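Why Do Churches Have Bells?

If you live near a church, you may have been woken up by one on a Sunday morning. Perhaps you pulled the pillow over your head and wondered who thought it was a good idea to hang something that heavy, and that loud, at the top of a tower. It is a fair question.

Long ago, hardly anyone owned a clock. People got up when it was light, worked in the fields and had only a vague idea of the time. This made it tricky to get everybody to church at once. Sending a boy round to knock on doors was slow, and the boy was apt to stop for a snack. A bell could be heard by the whole village in one go, including the people who were pretending not to hear it.

Monks were especially keen on bells. They prayed at set times all through the day and also in the night, when most sensible creatures are asleep. A bell told them when to stop hoeing the beans and come in. One monk had the job of staying awake to ring it, and we can guess how popular he was in winter.
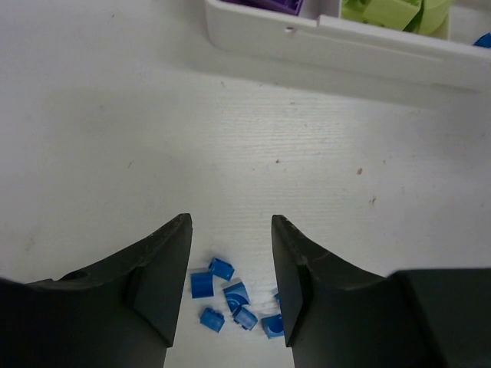
Bells had other news to give as well. They rang out fast and merry for weddings. They tolled slowly, one stroke at a time, when somebody had died, so that neighbours could stop and say a prayer. In some places they were rung as a warning of fire or flood. You had to learn which sound meant what, or you might turn up to a fire in your best hat.

Many church bells have names, just as ships do. Some are named after saints. In the hill village of Caltulent the big bell is called Vesusine, and it weighs 875 kilograms, which is a lot to have over your head while you sing. The small one is called Rovo. It has a crack in it and goes "clank".

Baltasar Vidal has rung them both since he was 10. He says the secret is not to pull too hard. You give the rope a steady tug, let the bell swing, and wait for it to come back to you. People who tug and tug get a sore back and a very poor tune. There are 162 steps up to the bells, and he would like it known that the rope comes all the way down to the ground.

Do we still need bells, now that there is a clock on every cooker? Most churches that have them think so. For Christians, the sound is an invitation as well as an alarm. It says that the service is about to begin and that anyone may come in, even the ones who are late and still have toast in their hand.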